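Okay a few of you asked how I'm going with the no-supermarket-snacks-after-dinner thing so here's a thread. It got long, sorry, put the kettle on.

1/ Background for the newcomers: back in October I decided to learn Mandarin. Properly. From scratch, at my age, with a memory like a colander. Teresa Gilmartin from my old netball team dared me and I am very easily dared.

2/ The snacks thing is connected, I promise. My rule is I can only have a treat if I can read at least one thing on the packet out loud first. So I've been buying from the Asian grocer near the station, because chips with English all over them would be cheating! 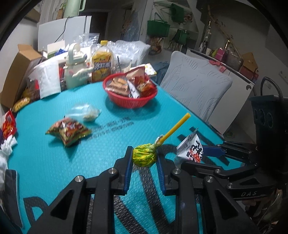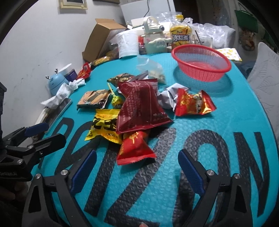

snack pile on the turquoise mat, plenty of homework in there

3/ First thing I learned is that packets are a terrible textbook. The writing is tiny, half of it is legal stuff, and the big fancy characters on the front are often in a brush style that looks nothing like the ones in my workbook. I spent a whole evening on one character that I already knew. It was "big". It has three strokes.

4/ But (and this is why I've kept going) the same words turn up over and over. Ingredients. Sugar. Salt. Net weight. Keep somewhere cool. I can now recognise "sugar" across a room, and I'm not sure that's a skill I needed.

5/ People keep asking which app. I've got one called Pronance for the tones and it's pretty good, it plays you a word and draws a wiggly line of your voice over the top of the proper one. My wiggly line mostly looks like a dog on a trampoline. Second tone and third tone are still the same tone as far as my mouth is concerned.

6/ I also tried Plustedlow for flashcards and gave up after 2 weeks. It sends you a sad message when you miss a day and I've already got a mother for that.

7/ What's worked better is paper. Plain old cards, character on one side, pinyin and meaning on the other, in a rubber band in my bag. 200 cards so far. I do a bunch on the train and then I do the ones I got wrong again while dinner's on. The ones I get wrong live in the front of the pile until they behave.

8/ Girish Pant (hi Girish) told me to stop writing the pinyin on the same side as the character and he was completely right and I was annoyed about it for days. If the pinyin is there your eye goes straight to it. You think you're reading and you're not reading at all.

9/ Stroke order. I thought it was fussy and I skipped it. Then I tried looking up a character by drawing it on my phone with my finger and the phone gave me everything except the one I wanted. Went back and learned the basics, top to bottom, left to right, outside before inside, close the box last. Now the phone finds it most of the time. Fine. FINE. You win, workbook.

10/ Also radicals! Nobody in my class was excited about these except me. There's a little bit on the left of a character that tells you it's got something to do with food, or water, or talking, and once you can see them the whole page stops being spaghetti. The food one is everywhere in my line of research, obviously.

11/ Class is at the library, run by Suha Shboul, who learned it as an adult herself and is very patient with my vowels. She makes us order pretend dumplings from each other. Declan Paewai ordered 40 plates by mistake and we all had to play along until he worked out how to cancel them.

12/ I asked Suha how many characters I'd need before I could read a menu without panicking and she said 1,000 would make me comfortable, but that menus are their own little world and I should just learn menus if menus are what I want. Which is such a good answer! So the next batch of cards is all cooking words. Fry, steam, braise, noodle, eggplant.

13/ Things I'd tell myself if I was starting over: do the tones from the first day even though you feel silly. Say everything out loud. Don't buy three workbooks. I bought three workbooks and they all teach "hello" and "I am a teacher" and then wander off in different directions.

14/ And watch something with kids in it. I can't follow the news at all, it's just a lovely noise, but a cartoon about a pig going shopping? I got nearly a whole sentence last night. I paused it and made my husband come in from the garage so I could repeat it to him. He said "good on you" and went back to the garage.

15/ Someone's going to ask about traditional vs simplified. I'm doing simplified because that's what the class does. Sarahí Cuautle is doing traditional on her own because she likes how it looks, and we send each other the same word in both and argue about which one is prettier. She wins on "dragon". I'm claiming "cloud".

16/ Next goal is asking the lady at the grocer where something is, in Mandarin, and understanding what she says back. I've got the first half down. It's the second half that's the worry. If she points I'll be right.

17/ Will report back once I've been in. If anyone's got a good cartoon to recommend, drop it in the replies, pigs not essential.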